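Mamdale Reuse Centre
Sorting Bench Working Group
Minutes of the meeting held in the back room, October 2019

Present: Gonçalo Veloso (chair), Rocha (bench upkeep), Anneke (floor), Tam (stores), Bridget (minutes)
Apologies: Mr Umska, who sent a kind note and a tin of shortbread

1. Welcome and last minutes

Gonçalo thanked everyone for giving up a Monday evening, and thanked Tam in particular for finding chairs that match. The previous minutes were read and agreed, with one correction: the spare fuses are in the grey drawer, and the blue drawer is where the labels live. Bridget apologised and has fixed the copy on the noticeboard.

2. How the Reteo has been running

Rocha gave us a good long report on the arm, which we all enjoyed, even the bit about grease. It has been behaving itself for the most part. The one trouble has been the grip on the left-hand side, where the finger was closing a touch late and letting go of the thinner plastic lids. Rocha had first blamed the finger pad, and changed it, and was rather cross to find the fault still there the next morning. The cause was a screw behind the pad holder that had worked its way loose. It has been cleaned, put back with thread lock and marked with a dab of white paint so that anybody walking past can see whether it has turned.

Anneke asked if the old pad was worth keeping. Rocha said yes, it has plenty of life in it, and it is in a labelled envelope in the grey drawer (the correct one!).

The gripper counter stood at 23 400 when the pad was changed. Gonçalo asked that the reading go in the bench book every time a part is swapped, however small, and Rocha agreed to do that from now on. The book hangs on the hook by the door and there is a pencil on a string.

3. Cables

There was a fair bit of talk about cables, more than the agenda allowed for. Tam had noticed that the arm cable was rubbing on the bracket when the arm reached all the way over to the far bin. Rocha has wrapped the worn part and moved the clip further up, leaving enough slack for the wrist to turn fully both ways. We are to look at the wrap every Friday for the next month. If it shows any wear at all, a new cable gets ordered, and we don't try to get another few weeks out of it. A new one costs $586 with freight, and Gonçalo said he would sooner pay that than have the arm stop in the middle of the March drive.

4. Bins and where they stand

Anneke raised this one and it deserved the time we gave it. The arm is taught to go to set places, and when the bins get nudged by the mop or by somebody's hip, it goes to the old place regardless. After some friendly back and forth, it was agreed:

Floor marks to be put down again with the wide yellow tape, corners only.
The bin nearest the arm to be set 400 mm clear of the base, measured with the wooden stick and never by eye.
Whoever mops puts the bins back on their marks and runs the slow test before going home.
The slow test is to be done with the gate shut, even if it is only the one pass.

Tam pointed out that the darker plastic gives off more glare than the slotted kind, and wondered if that bothers the cameras. Rocha thinks it might, though the settings were changed the same week as the screw was fixed, so it is hard to say which did the good. We will leave the lights as they are for a fortnight and keep notes, then try it with one row switched off.

5. Money

The upkeep kitty stands at $800. The finger pads and thread lock have already come out of that. If the cable has to be bought there will still be enough left for tape and a new grease gun, the old one having given Rocha a great deal of grief.

6. Other business

Anneke would like a second person shown how to home the arm after a power cut, as she was here on her own last time and had to ring Rocha at dinner. Bridget has offered to learn, with some nerves, and Rocha will walk her through it on Thursday after closing. Tam asked that the stop button not be used as a coat hook.

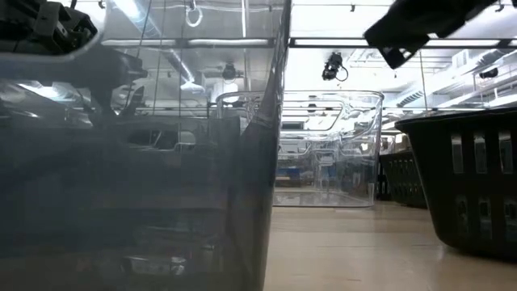
Bridget will also type up the homing steps as she learns them, in large print, and Tam will put the sheet in a plastic sleeve and pin it beside the gate. Mr Umska's shortbread was passed around and he is to be thanked properly.

Meeting closed at ten past eight. Next meeting to be set once the fortnight of lighting notes is in.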